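Grorkow, semana cuatro: notas sobre la recogida de demostraciones

Publicado por Nestor Villanueva en Cuaderno de laboratorio

Sigo con la tarea de montaje de hamburguesas. En la entrada de febrero dejé descrito el esquema de teleoperación y el formato de los episodios, así que no lo repito. Lo que va a continuación son los cambios de protocolo desde entonces y los problemas que quedan abiertos.

El conjunto actual tiene 88 demostraciones completas. De ellas, 74 pasan el filtro automático, que comprueba tres cosas: que las marcas de tiempo de las dos corrientes de vídeo no se separen más de un fotograma, que no falten lecturas articulares y que el episodio termine con el brazo en la posición de reposo. Las 14 restantes las he revisado a mano. En 11 el fallo es de sincronización y se pueden recuperar remuestreando. Las otras tres van fuera.

El filtro no dice nada sobre la calidad del movimiento. Un episodio puede cumplir los tres criterios y contener una vacilación larga encima de la bandeja mientras el operador decide por dónde bajar. Con clonación de comportamiento esas pausas se pagan: la política aprende que, en esa posición, la acción más probable es no moverse, y se queda parada. En Vandari (la tarea anterior, la de clasificar tapones) lo resolví recortando los tramos de velocidad casi nula. Aquí no sirve tal cual, porque hay pausas legítimas, por ejemplo mientras se cierra la pinza. De momento marco los tramos sospechosos y los excluyo solo si la apertura de la pinza tampoco cambia. 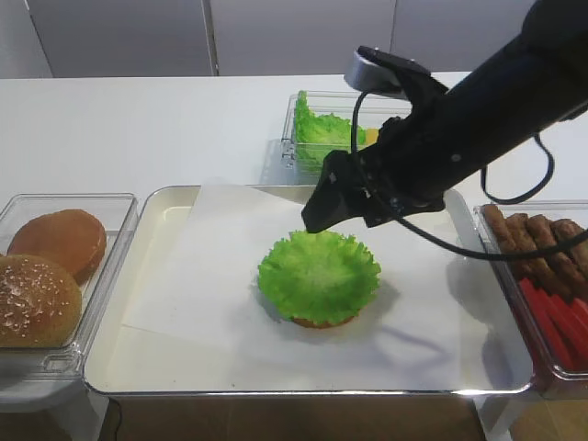

La segmentación en subtareas es lo que más tiempo me ha llevado este mes. Al principio etiquetaba cada episodio con una sola instrucción de texto, y el modelo confundía etapas en cuanto el montaje se desviaba del orden habitual. Ahora cada ingrediente es un segmento propio, con inicio en la salida hacia el recipiente y final en la retirada de la pinza. El final es el límite ambiguo. Con la hoja de lechuga puesta sobre el pan inferior y la punta de la pinza justo encima del borde, el fotograma vale igual para «colocar» que para «retirar», y visto suelto no hay forma de decidir. He fijado el criterio en la señal de apertura: el segmento termina 30 fotogramas después de que la pinza alcance su apertura máxima. Es arbitrario, pero es reproducible y no depende de quién etiquete.

La lechuga da además un problema de oclusión. Una hoja rizada tapa el pan casi por completo desde la cámara fija, y el estimador de posición de la base pierde la referencia para el paso siguiente. Probé a arrastrar la última estimación válida durante el resto del episodio. Funciona si nada desplaza el pan, cosa que no puedo garantizar. La alternativa es prescindir del estimador y dejar que la política trabaje directamente con las imágenes, que es lo que hace la rama Umside. Todavía no tengo suficientes episodios para compararlas en condiciones.

Sobre la variación: he estado girando el papel de la bandeja entre episodios. En la primera tanda lo ponía siempre paralelo al borde y la política usaba las esquinas como referencia espacial. Bastaba moverlo unos grados para que el error de colocación se disparase. Los recipientes, en cambio, siguen en sus sitios de siempre. Sé que es un sesgo del conjunto y lo dejo anotado en la ficha. Prefiero tener primero una política que funcione con recipientes fijos y ampliar después.

También he cambiado la forma de guardar los fallos. Antes descartaba cualquier episodio con una caída de ingrediente. Ahora, si el operador lo recupera sin tocar nada con la mano, el episodio se conserva con una etiqueta aparte y el segmento fallido se enmascara en la función de pérdida. La recuperación sí cuenta. El script está en el repositorio de Stojanovska, en la carpeta de preprocesado, con la documentación a medias.

Pendiente para la próxima tanda:

Revisar la latencia de la cámara de muñeca. El desfase crece a lo largo de la sesión y sospecho del búfer del controlador.

Volver a etiquetar los episodios anteriores al cambio de criterio de segmentación.

Grabar más episodios que empiecen a mitad de montaje. Ahora casi todos parten de la bandeja sin ingredientes.

Separar el conjunto de validación por sesiones. Con la partición aleatoria por episodios hay demasiada similitud entre entrenamiento y validación, y la curva sale mejor de lo que debería.

Etiquetas: teleoperación, conjuntos de datos, imitación, Grorkow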